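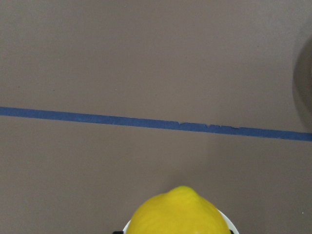
Blue tape, a bit ragged along one stretch

3 min read

Ticket 724: measles antibody results not showing against the right animals in Olusine
Opened by: Lurdes Lobo, Morais Primate Sanctuary
Status: closed

Opening message

Good morning all, and I'm sorry in advance for the length of this one, but I'd sooner give you too much than have you write back asking for the bit I left out. We had our spring bloods done in April and the results came back from the Rodach lab as a spreadsheet, the same as last year. I imported it into Olusine just after nine this morning. The import said it had finished and gave me a lovely green tick, so I went off and made a cup of tea quite pleased with myself.

When I came back and opened the macaque records, 16 of them had no measles result at all, and two of the old girls in the end enclosure were showing as "unvaccinated", which I know to be wrong as I held the door while the vet did them. I haven't changed anything by hand yet. The vet wants to plan boosters from this list, so I would dearly like it to be right before she prints it!

What I've tried: logging out and in again, a different browser, and importing the same file a second time (it said "no new rows"). The tuberculosis results from the same spreadsheet are all fine, every one of them.

Reply from support, 10.40

Thanks Lurdes, that's very helpful and not too long at all. Please don't import the file again for now. Could you look at one of the affected animals, open the History tab and tell us whether the measles line is missing completely or is there with a grey mark next to it? And could you send the first few rows of the spreadsheet with the names taken out?

Reply from Lurdes, 11.15

It's there! Grey mark, and if I hover over it I get "held: ID not matched". I hadn't thought to look in History, so thank you for that. I've attached the top of the spreadsheet.

Looking at it now with my glasses on, I see the lab has two columns for the animal number this year. The first is our own tattoo number and the second is the chip number as read by the Dusis reader. Last year there was only the tattoo.

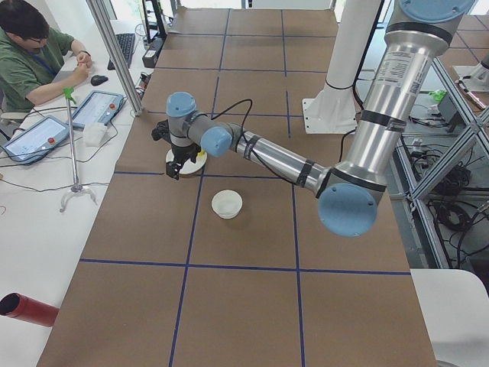
The grey ones all seem to be animals that were rechipped over the winter, when their old chips stopped reading. I've checked five against the paper cards and all five were rechipped, so I'd be surprised if the rest were any different, but I'll go through them after the lunch feed. The two marked unvaccinated are a puzzle to me still. They were rechipped as well, only their measles jab was entered on the same day.

Reply from support, 13.30

You've found it. Where a file has two ID columns, the measles panel matches on the chip and the tuberculosis panel matches on the tattoo. Go to Settings, then Imports, then Rodach, and set "Match on" to Tattoo for both. After that, open Held Results and press Rematch. As for your two ladies, their jabs were saved under the new chips before those were linked, so they'll be in Held Results too, under Treatments.

Reply from Lurdes, 15.05

Done, and all present and correct. I went through every card to be sure and they agree with the screen. Both the old girls have their vaccination back, with the right batch number. The vet has her list and I've written to Rodach to ask if they would go back to one column next time. Please do close this, and thank you ever so much for your patience.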